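Updated 14 Dec 2022

# How to oil a wooden tabletop

These steps are for a bare or previously oiled table. They won't work on a table with varnish or lacquer on it. To check, put a drop of water somewhere out of the way and leave it for a few minutes. If the wood darkens under the drop, the surface will take oil. If the drop just sits there, you have a sealed finish and will need to strip it first.

## What you need

- Hardwax oil or a plain furniture oil (I use Vorska Clear, 500 ml)
- Sandpaper, 120 and 180 grit
- A sanding block
- Lint-free cotton rags, more than you think
- A vacuum with a brush head
- A metal bucket of water for used rags

A 500 ml can covers my dining table twice with some left over. Novunix makes a similar oil that goes on thinner and smells less, but it needs three coats.

## Clean first

Wipe the top with warm water and a little dish soap, then again with plain water. Let it dry overnight. Old grease will clog the sandpaper and leave patches where the oil won't soak in, so spend extra time where people rest their arms.

## Sand

Start with 120 grit only if there are rings or scratches. Otherwise go straight to 180. Always sand along the grain, with long strokes from one end to the other, and don't press harder on a stain to get it out. That leaves a dip you will see later when light comes in from the side.

Round over the sharp edges with two or three light passes. Vacuum the top, then wipe it with a barely damp rag and wait until it is dry again.

## Oil

1. Stir the can. Don't shake it.
2. Pour a small amount on a rag and rub it in along the grain. Work in sections about as wide as your forearm is long.
3. Wait 15 minutes, or whatever your can says.
4. Wipe off everything that hasn't soaked in. The surface should not feel sticky.
5. Leave it overnight, then repeat.

End grain drinks more oil than the rest, so go back to it before you wipe down. If the first coat feels rough when dry, rub it lightly with used 180 paper before the second.

Pale woods turn a little warmer with oil. If you want to keep them as light as possible, test the oil on the underside. Cârstea sells a white-tinted version for this, though it looked chalky on my sample.

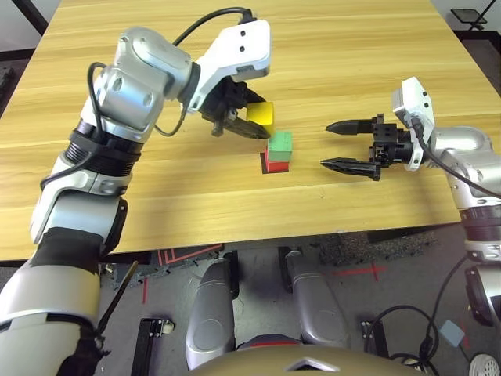 *Light oak color with long bands of grain along the top.*

## Used rags

Oily rags can heat up and catch fire on their own. Put them in the bucket of water as soon as you finish — not in the trash, and not in a pile on the floor. Later, spread them flat outdoors to dry.

## Afterward

Keep water off the table for a week. After that, wipe spills as they happen and use a mat under hot dishes. I re-oiled mine in October with one thin coat and no sanding.

Thanks to Pacita Ignacio for correcting the section on end grain.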